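The Rirstead Waiting Hall

Notice to all persons seated in the Waiting Hall of the Rirstead Registry, issued in June and still in force.

Each applicant shall remain seated until called. The gray tile belongs to the Registry, including the white veins, which applicants are asked not to follow with the eye beyond the third seam. Several have done so and were late for their interviews.

The Trollport office received 300 petitions this season and granted 63. Petitioners from Fotaditz are reminded that sleep is not a petition. Those who dream of the river at Minja should report the dream at the counter before 15 minutes have passed, after which it becomes the property of the hall.

Hands are to be kept forward of the knees. The Registry has observed that a person who looks down long enough will begin to hear a name called, and that the name is usually correct. Such persons should stand, leave by the east door, and not reply.
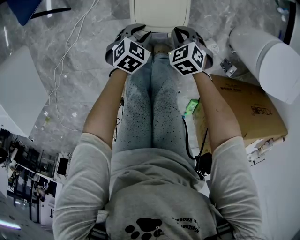 Seated posture, Waiting Hall, Rirstead.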